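**Priltirwood residents ask the city to move the vote on the Ignacio Street lots**

November 21, 2022

The Priltirwood Neighbours' Association asks the City Council to delay its vote on the sale of the city-owned lots on Ignacio Street until February. The request was handed in at City Hall this morning together with a petition signed by 300 residents of the ward.

The lots have belonged to the city for 40 years. In the present plan they would be sold in one package to the developer Grelta, which wishes to build a parking building with shops on the ground floor. The association is not against building on Ignacio Street. It asks that the people who live beside the lots are heard before the decision, and that the full text of the agreement is made public in good time.

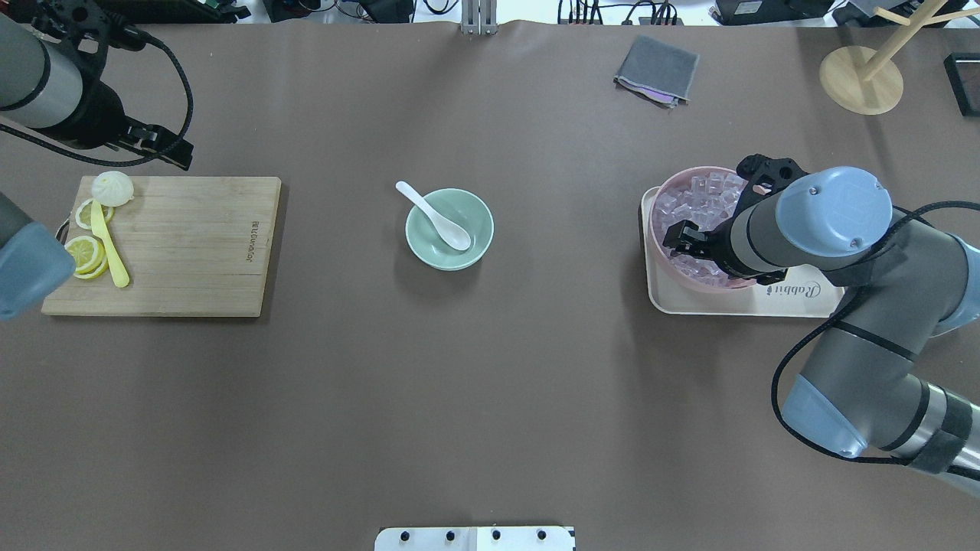 The association has worked on this question since the plan was first mentioned in the ward newsletter. Its members have read the zoning papers, written to all members of the council and knocked on doors on both sides of the street. One wish came back more often than any other, and it was for a market hall with a shared kitchen, where small food sellers could rent a place by the hour. Many of these sellers now prepare everything at home, with one bamboo cutting board on the table and no room for a second person to help. A shared kitchen would let them work under proper health rules and sell in the same building.

The association has put this wish into a short proposal of 7 pages, named Domov. The proposal does not ask the city to pay for the whole building. It asks the city to keep two of the lots in public hands and to rent them for a low price to a non-profit body, which would then look for the rest of the money by itself. 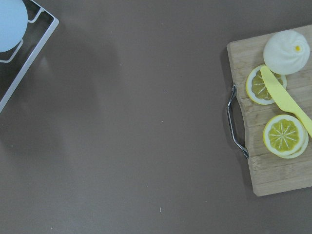
## What the residents ask for

The association asks the council for the following:

- to move the vote to the February session;
- to hold two public hearings in Priltirwood, one of them in the evening, so that working people can come;
- to publish the price of the lots and explain how it was decided;
- to study the Domov proposal and give a written answer to it.

"We are not asking for a favour. We are asking for the time to read what will be signed in our name," said Chidubem Garba, chair of the association. "When a family sells a house, everybody in the family sees the paper first. I think a city can do the same."

Mr Garba added that the association wrote to the council office on two occasions in the autumn and received only a confirmation that the letters had arrived.
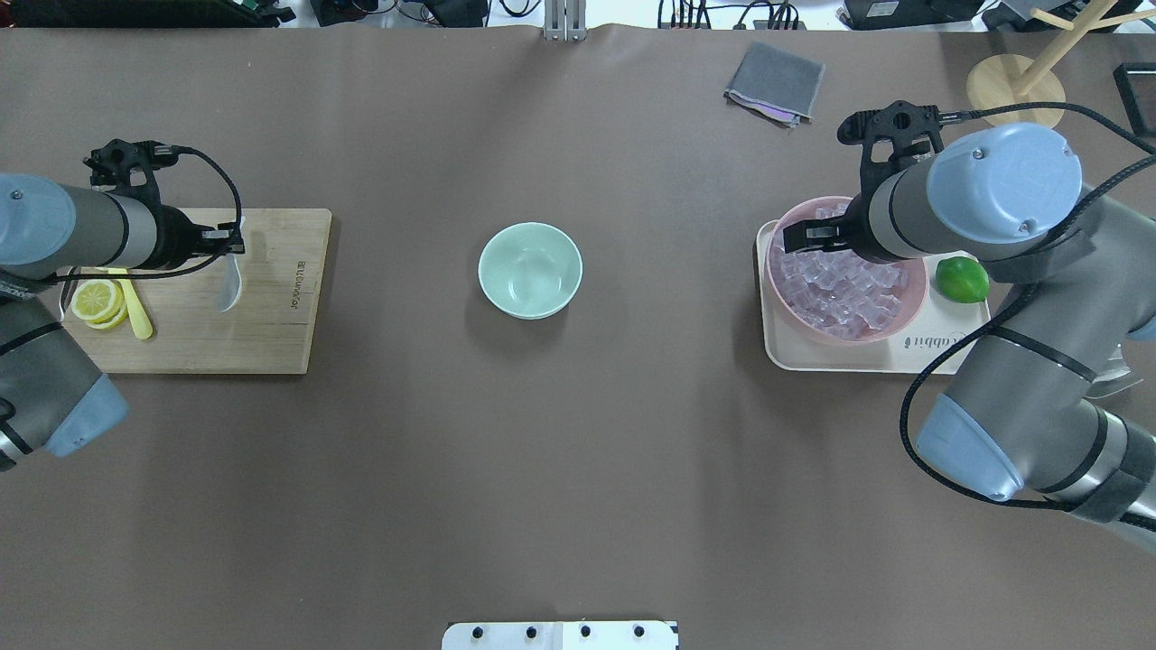
In its third letter, attached to the petition, the association repeats its questions about traffic. Ignacio Street is narrow, the school entrance is on the corner, and the present plan brings cars in and out by the same gate. The residents would like to know if a traffic study was made and, if yes, where it can be read.

The association has also invited Grelta to present its plan at an open meeting. The company has not yet given a date. The invitation stays open and the hall will be offered without cost.

There are different opinions in the ward, and the association does not wish to hide this. Some shop owners would welcome more parking, especially before the holidays, and a number of them did not sign the petition.
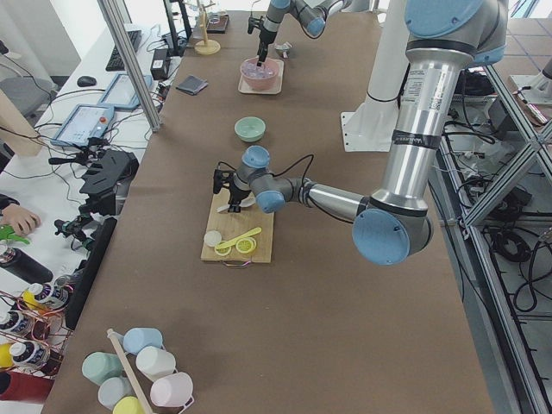
Trinidad Manalo told the association that she did not sign at first, as her customers complain every week about parking, but that she now supports the delay. In her words, a garage "will stay there longer than all of us", and the council can wait until February to hear what the street has to say.

Residents who wish to speak at the hearings, if the council agrees to hold them, can leave their names with the association from now. Interpreters can be arranged when they are asked for in advance. Copies of the petition text and of the Domov proposal are available to the press on request.

**Contact for the press:** Chidubem Garba, Priltirwood Neighbours' Association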